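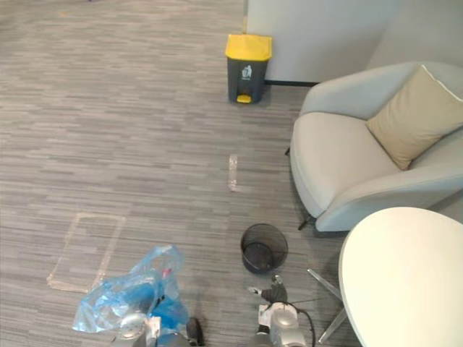
Renting out your spare room: the questions I get most

By Cúc Triệu
8 Apr 2025

Print this page | E-mail this to a friend

I've been renting the back bedroom of my house in Perstead for three years now, and my inbox fills up every spring with people thinking of doing the same. So I've put the usual questions in one spot. I'm not a lawyer, I'm just somebody with a spare room and a lot of opinions!

How did you decide what to charge?

I looked at every listing within walking distance of the Praltetside bus stop and wrote the prices in a notebook. Then I took the middle one and knocked a little off for my stairs, which are steep. My first renter told me later she would have paid more (thanks a lot, Đoàn!) but she stayed 13 months and paid on the first every time, so I can't complain.

Do you need a written agreement, even with a friend?

Yes. Especially with a friend. Mine is 2 pages and covers rent, deposit, notice, guests, quiet hours and who buys the dish soap. You'd laugh at the dish soap part until you've lived through it.

Should utilities be included?

I include them. I tried splitting the bills the first winter and we ended up standing in the hallway discussing the thermostat like two countries at a border. Now I add up 12 months of bills, work out a fair share and put it in the rent. Some months I come out behind – fine by me.

What furniture should I leave in the room?

A bed with a decent mattress, a dresser, a lamp and somewhere to sit that isn't the bed. Skip the big desk unless they ask for one. People like to bring a few things of their own, and you want there to be space for them.

What about trash and recycling?

Put the pickup schedule on the fridge. I also say up front which bins are shared and who rolls them to the curb that week.

How do you handle overnight guests?

Two nights a week is my limit, and I ask for a text beforehand so I don't meet a stranger in my robe. Pick a number you can live with and say it before they move in. Bringing it up afterward is so much harder.

Where do you advertise?

I used Domau the first time and got a flood of one-line messages. "Is it available" with no hello! Since then it's been the board at the library and word of mouth. If you do go online, ask people to tell you their work hours in the first message. You'll find out fast who read the listing.

Do I have to tell my insurance company?

Call them and ask. Mine wanted a form and a small bump in the premium. Yours may be different, and I really can't guess for you.

Can I see your agreement?

I'll e-mail you a blank copy if you write to me. Give me a few days in April, I'm slow when the garden starts up.

Print this page | E-mail this to a friend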